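Search this site
Enter keywords
Go

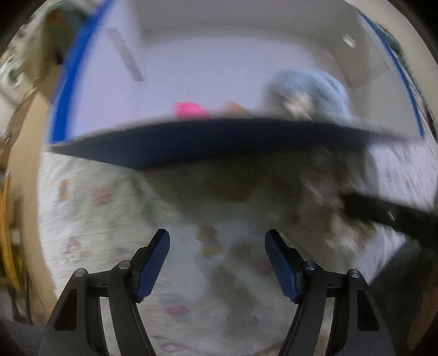
Small soft things are the hardest part of any playroom to keep in order, and this gallery is about the box shelf we made for ours. For years everything under the size of a fist went into one big container and stayed there until someone tipped it out on the mat. It always looks the same when you lean over it: white walls, a blue rim, something bright pink in the middle and something fluffy and light blue off to the side. A dark flat board has to be moved around before you can reach much of anything. The mat with the little tan and pink prints was bought for the babies' corner and has ended up under everything else.

The playroom is the back room of the Nanham family center. It gets the morning sun and not much else. We have it from 8 in the morning until the lunch group needs the tables, so cleanup has to be quick, and it has to be something a four-year-old can help with.

Sun-ja Won came up with the shelf in January. She had a stack of cardboard boxes left from a delivery and didn't want to flatten them. A box laid on its side with a sheet of cardboard across the inside gives you two levels, an upper one for things that sit still and a lower one for things that don't. Blue tape went along the front edges, where small hands pull. The first one took an evening. The second took less, as she had stopped measuring by then.

We tried a wire rack from Hồ before this. It held more, but the small pieces dropped through the gaps and the feet scratched the floor. It's in the coat room now and does fine with boots.

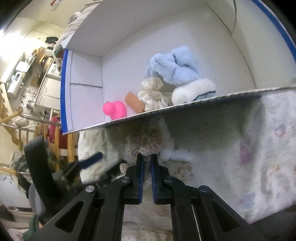

The upper level is for the pieces that get asked for by name. The pink rubber duck is the main one. It has no business in a room without water, but it has outlasted two sets of blocks and a play oven. The light blue plush goes at the back, where it fills the space and keeps smaller things from sliding behind. A cream scrunchie sits in front. Hair things count as toys here, mostly for dressing up bears and for a sorting game that Auður Thoroddsen runs with the younger ones.

The lower level has a piece of printed cloth draped in it, with a teddy bear and other cartoon figures. The beige scrunchie with the lace trim belongs down there. It snags on the cardboard if it is put up top. Loose stuffing turns up down there too, and we collect it in a jar for repairs.

A few notes for anyone making one:

Cut the divider a little wider than the box. Ours slants, and the round things roll to one end.

Tape the edges before you put anything in.

Don't paint the inside. Gunnlaugur Skov painted one for the hallway and it took a week to stop smelling.

Replace the box when the walls crease badly. Ours has a crease on the left side and is still good for a while.

The center has nearly 700 small items on its inventory sheet, most of them donated. They won't all go on shelves. The rest stay in the big bins and get swapped in every month or so.

Print this page
E-mail this page to a friend

Comments

Kamlesh Chaudhary
We did the same with shoe boxes at our place. They are too shallow, and the plush falls out the front. Going to try a bigger one on its side. What tape are you using?

Sun-ja Won
Just the blue roll from the office drawer. Wide is better than narrow.

Oluf Baldursdóttir
My daughter puts the duck to bed in ours every night. Is there a pattern for the lace scrunchie? My mother wants to make a few for the spring sale.

Auður Thoroddsen
No pattern, sorry, it came in a donation bag. She is welcome to come by and look at it any morning before lunch.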